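Widum grippers, second evening

Quick one before dinner. Swapped the old Trelletti fingers off both arms and put the white Widum modules on. Took way longer than it should of, mostly connectors. Yevhen Marchuk lent me his small hex set in May and I still have it. Sorry Yevhen.

Settings first. Close speed down to 14, force limit at 8, controller on the old firmware. The new one drops the left side whenever both modules wake up together. Restarted it six times. No idea.

Cushions on the floor again as targets. Soft stuff is what the Trellettis were bad at, they'd pinch a fold of cover and call it a grasp. Left arm goes for the pink one, right arm stays out over the tiles till it gets its turn. The left module's cable makes a big loop out over the ottoman, don't love that. Needs a clip or a shorter lead.

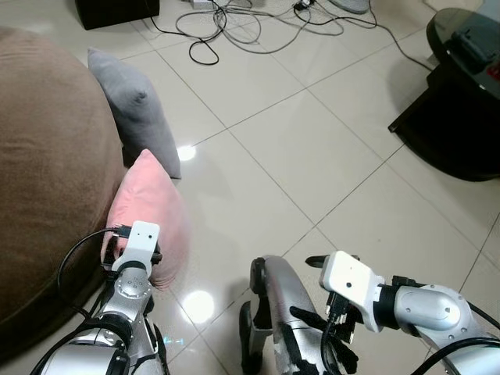

Camera and glare

Head camera hates this floor. Glossy tiles, ceiling lights, so you get big round bright spots and the depth goes to mush right there. Tried exposure at 200, better on the cushions, worse on anythign black. Might just turn the lights off and use a lamp.

Still to do: same run with the Trellettis back on so it's a fair comparison. Log finger current this time. Ask Drandodport if they sell the short cable on its own. And return the hex set.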